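Prusex opens its gripper bench to outside crews, starting in January

Hi, I'm Dilek Eren, and I look after the hand-held grippers at Prusex. They asked me to write this announcement because I'm the one who gets the calls when a pair stops behaving, and I said yes before I knew it had to go out to the press. So here we are!

Starting in January, our service bench will take in gripper pairs from other shops as well as our own. We'll clean them, check the jaws, re-seat the marker cubes, test the cables and send them back with a written sheet of everything we touched. Until now we did this only for our own crews and for Munteanu, who have been very patient with us while we worked out the paperwork.

A pair like ours lives a hard life. People carry them by hand for hours, they pull on furniture and drawers and trim, and every one of those pulls goes through a small set of screws between the grip and the cube. If a cube shifts even a little, the tracking still runs and the numbers still look fine, and you find out much later that the whole morning has to be thrown away. I've had that morning. Laurențiu Voicu has had it too (he would like me to say his was worse).
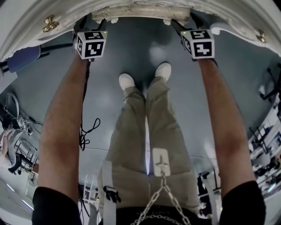
So the first thing we do with any pair is check the cubes. I put the gripper in the fixture, close the jaws on a gauge block, and push on each face of the cube with my thumb. Very scientific, I know, but a loose mount has a feel to it, and after a while your thumb knows before the dial does. Then the dial indicator goes on and we write down what it says. Screws come out, old thread lock gets cleaned off, new goes on, and the whole thing sits overnight before anybody is allowed to calibrate it. Please don't skip the overnight part at home.

Cables are next. Safta Furtună built us a tester we call the Kunell box, and it flexes a cable 640 times while watching for dropouts. She picked the number and won't tell me where she got it. A cable that drops even once gets replaced, no discussion, and the old one goes in a bin with its ends snipped so it can't sneak back into service.

The jaws are the quick part. We change both pads together, wipe the slide, put on one thin coat of grease and run it open and closed by hand. More grease isn't better! Too much of it picks up dust, and I spend my afternoon digging it back out with a swab.

We have 13 bench slots a week, and a normal service takes 2 working days once your pair is on the table. Every job carries a 60-day guarantee on the cube mounts and the cables. Pads wear at whatever rate you wear them, so those aren't covered. Sorry.

Bookings go through Drokilix, our scheduling page, and Tharushi Abeysekara answers everything that comes in there. Send both grippers of a pair, even if only one is acting up, because we calibrate them together. Tape a note to the case telling us what you noticed and when it started. "Feels weird on the left" is a perfectly good note and I have fixed several of those.

We're also holding an open bench on the first Saturday of the month from 10 a.m., where you can bring your own pair and do the work next to us with our fixture. Margareta Oprea is running that one. Bring your own hex keys if you're attached to them.

Press questions: Dilek Eren, service bench, Prusex. Calling before lunch works best.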